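Pastgate Home Reset - second progress report to the Nokell Fund

Hello again from Pastgate! The form asks for a page on how things are going and a page on money. The money page is in the spreadsheet, so this is the other one. I've been told my first report was too short, so let's see if I can fix that.

Where we are

We signed up 32 households for the year, and by the end of December we had finished 14 of them. That's a little behind the plan I sent you (I'd hoped to be at the halfway mark before the holidays), but people cancel in December. They have family staying, or the flu, or they look at the living room and decide they'd like to clean it before we come and help them clean it. I've moved four visits to the spring and I'm not worried yet.

A visit still runs the way I described last time. We do one room, and inside that room we start with one surface, nearly always the table. I used to start with closets. Big mistake - you pull everything out, everybody gets tired, and then there's a heap on the floor and nowhere to eat dinner. A table you can finish before lunch.

The living room at Tse Court is a good one to tell you about because it had a bit of everything. The table has a gorgeous purple cloth with big flowers on it, and the things on top were the usual mix of packaging and stuff that might be worth keeping: an empty brown plastic tray, a white foam fruit net, a paper cup on its side, a white plastic bottle, a shiny red packet, and a few boxes lying any which way. 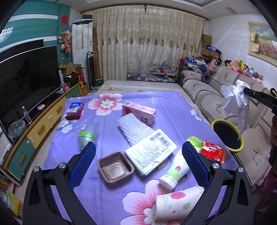
Who decides what gets thrown out?
The household decides, every time. We pick a thing up, ask, and put it where they tell us, and if they can't make up their mind it stays on the table until the end of the visit.

That rule slows us down a lot, I'll admit. It's also the part people mention when they tell a neighbor about us, and six of our households this season came from a neighbor.

What changed since the last report

We dropped the color stickers. Remember those? Green for keep, red for toss, yellow for think about it. They stuck to tablecloths, they left gum on boxes, and one family's toddler ate two of them. Now we just make groups by hand. Empty packaging comes first, then anything with a label that somebody needs to read (medicine, vitamins, food with a date), then everything else. Boxes get opened and checked before they go anywhere, even the ones that feel light. We found a spare door key in a tea carton in November, and a very relieved lady made us soup.

The other change is that we bring the bin to the table. I know how small that sounds. But when the trash can lives in the kitchen, every cup and wrapper is a walk, and people start putting things down again on the way, usually on the sofa. With a round bin right up against the tablecloth you can just drop things in - paper cup, clear food container, snack wrapper. I now ask for that at every visit, and I've put it in the notes for new helpers.

The rest of that room we left alone, and I want to say so in case you're wondering why the shelf at the back is still crowded with books and papers, or why there's a heap of plush toys on top of the sofa. Those belong to another visit, if the family wants one. The sofa covers have deer embroidered on them, by the way, and I spent far too long admiring them.
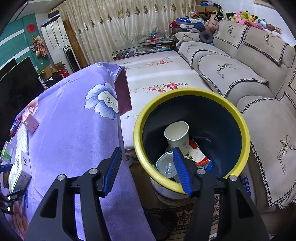
Things that didn't go so well

Recycling. The Jido depot stopped taking mixed plastic in the fall, so food trays, clear containers and bottles have to be rinsed and separated before we drop them off. In the older buildings (one of ours dates from 1904 and has the sink to prove it) rinsing a bag of trays takes longer than sorting the table did. For now I'm taking the bags home and doing them in my own kitchen, and I'd like to stop doing that.

Foam fruit nets are a headache too. The depot won't take them and I hate binning them. I've got a drawer full, so if anyone at Nokell packs china for a living, please call me.

What's next

Visits start up again at the end of January with two homes on the same floor, which will save us a lot of driving. I'm also trying a follow-up call a month after each visit, just to ask how the table is doing. Three calls made so far: two tables still clear, one covered in a jigsaw puzzle, and I've put that down as a success.

I do have one request. Could we move what's left in the printing line over to supplies? We don't need stickers or leaflets anymore, and we do need bin liners and a couple of plastic tubs for rinsing. A short note back by email is fine and I'll update the spreadsheet the same day.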